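# Jemel electric steamer pot

We've stocked the Jemel since February and it has become the thing we pull off the shelf first when somebody says they want to make buns at home. It's a small electric pot with its own heater in the base, so your hob stays free for the soup (or the second batch of filling, if you're like us and always make too much!). Fill the pot, set the tray in, put the lid on and turn the dial. That really is the whole method.

What we love is how little there is to learn. There's no display and no menu of programmes, and you won't need the booklet after the first go.

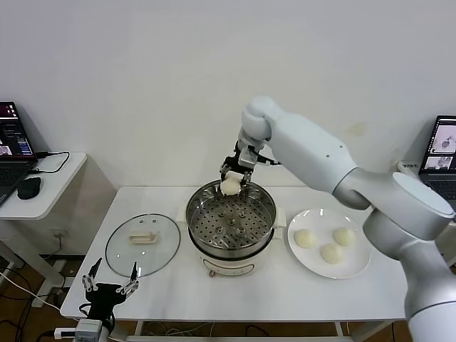
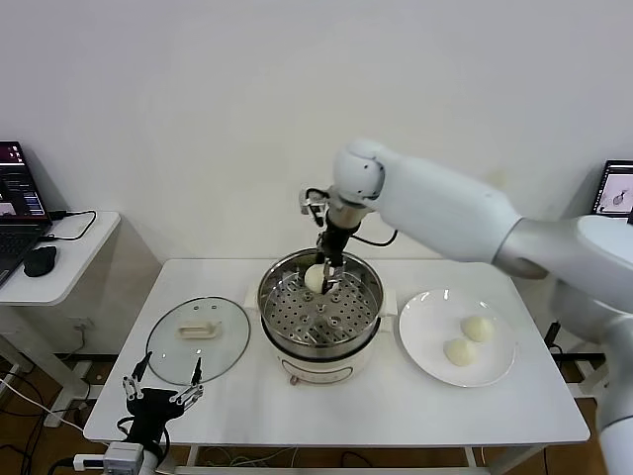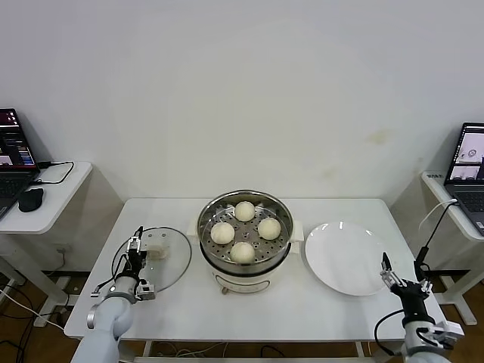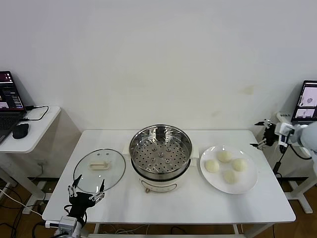
Bun size matters more than people expect, and we get asked about it more than anything else. Dough swells a good deal in the steam, and buns that touch will tear when you pull them apart. Four round ones set out in a diamond, one at the back, one at the front and one on each side, is the layout we'd start with, and the holes in the tray let steam come up between them. Keep a wide plate right next to the pot, lift the buns across one at a time and let them stand for a minute before anyone dives in. Slightly wrinkled tops are perfectly fine and taste just as good. If yours wrinkle a lot, leave the lid on for a couple of minutes after switching off, then open it slowly.

The lid is clear glass, so you can peek without letting the heat out, and the handle in the middle is big enough to hold through a folded tea towel. It lies flat on the worktop when you take it off, though it does want a bit of room to the side of the pot. The steel tray lifts out for washing. Wipe the base with a damp cloth only, please, and never put it in the sink.

It's lovely for dumplings, corn and small pieces of fish too, and we've had very good sponge puddings out of it.

**Details**

- Order code: Hirnora 347
- Power: 300 W
- Diameter across the rim: 26 cm
- Cable length: 101 cm
- Spare lids and trays: ask at the Furtado counter in our Gunenbridge shop

Page last updated December 2020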